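Needlework Exhibition Returns to Hakodach Hall

The Wullov Embroiderers' Circle will hold its autumn exhibition at Hakodach Hall in October. The doors open at 10:00 am each day and close at 4:30 pm, with last entry at 4:00 pm. Members have entered 196 pieces this year, including samplers, cushion covers, table linen, christening gowns and framed pictures. There is also a shelf for unfinished work, which was popular with visitors last time and has been given more room.

The oldest piece on show is a sampler dated 1847, lent by a family in Arboleda. It has an alphabet, a row of trees and a verse, worked in cross stitch on linen. The colours on the back are much brighter than those on the front, so it will be hung in a double-sided frame. Please do not use flash when photographing it.

The theme for members' new work is "Celebrations". Entries cover birthdays, harvest suppers, new babies and weddings. The wedding section is the largest and includes ring cushions, a veil with a whitework border and several small pictures giving the names of the couple and the place of the marriage. Most of these were made as gifts and have been borrowed back for the exhibition.
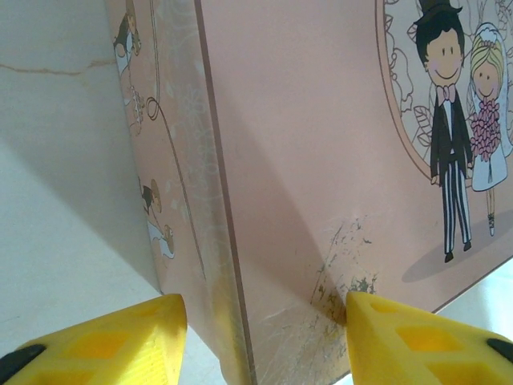 A cartoon groom on a pink box.

Demonstrations will take place in the side room at 11:00 am and 2:00 pm. The morning sessions cover blackwork and pulled thread. The afternoon sessions cover goldwork, crewel and how to wash and block a finished piece. Each one lasts 45 minutes and there is no need to book. Chairs are limited and people are welcome to stand at the back.

Ellitz Threads will have a stall in the entrance lobby with stranded cotton, linen by the half metre, hoops and needles. The Circle's own table will sell second-hand books, charts and oddments of fabric. Donations for this table can be left at the hall the afternoon before opening, between 2:00 pm and 5:00 pm. We cannot take magazines this year.

Admission is £2, and children come in free with an adult. Last year's exhibition had 1275 visitors, and the money raised paid for new display boards and a set of daylight lamps for the workroom. Takings this time will go towards the beginners' class, which starts again after Christmas.

Tea, coffee and cakes will be served in the kitchen end of the hall until 4:00 pm. The car park behind the hall is small, but the field opposite will be open if the ground is dry. The Arboleda bus stops outside the gate.

Members collecting their work should come to the hall after 5:00 pm on the final day and bring their entry slip with them.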